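Simulated demonstration gathering

Simulated demonstration gathering is the practice of recording examples for a learning system inside a rendered room instead of a real workshop. An operator, or a script standing in for one, drives a modelled arm through a task, and the joint positions and rendered views are saved as an episode. The method is cheap, and its defenders tend to stop there.

Criticism

The usual complaint is that episodes are counted and seldom examined. The Tevetti set, put together under Yamila Insaurralde, was announced at 1598 episodes. A later review by Ifeanyi Tijani kept 859 and set the rest aside as near copies of one another. Tijani also argued that a speckled floor and cloudy grey walls do little to prepare a system for a real bench, whatever colour they are.

Barış Erdem of Stollmont defended the approach, noting that a failed grasp in simulation breaks nothing. His own trial used 50 episodes on a physical arm as a check, and almost all the disagreement since has been over whether that was enough. Chelsea Pilkington's reply — that a check run by the people who built the set is hardly a check — remains unanswered.

Labelling is a further weak point. Scripted episodes are often marked successful when the gripper opens, regardless of where the part has ended up. 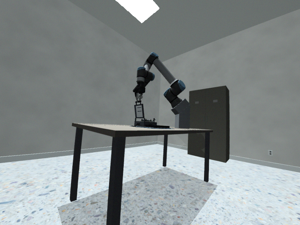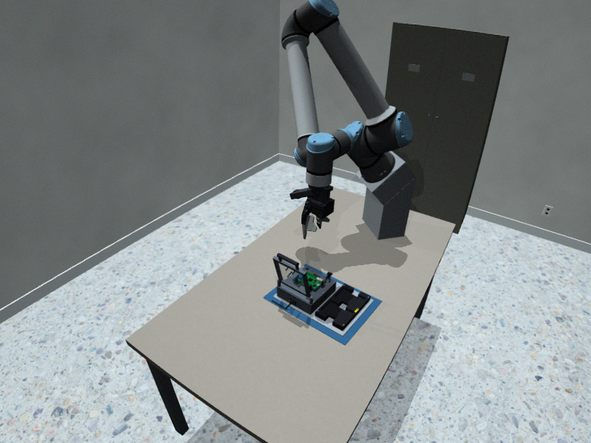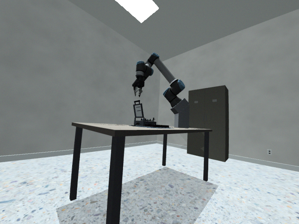 A simulated arm and two-fingered gripper at a tabletop task, three views.

Vol. 6, p. 50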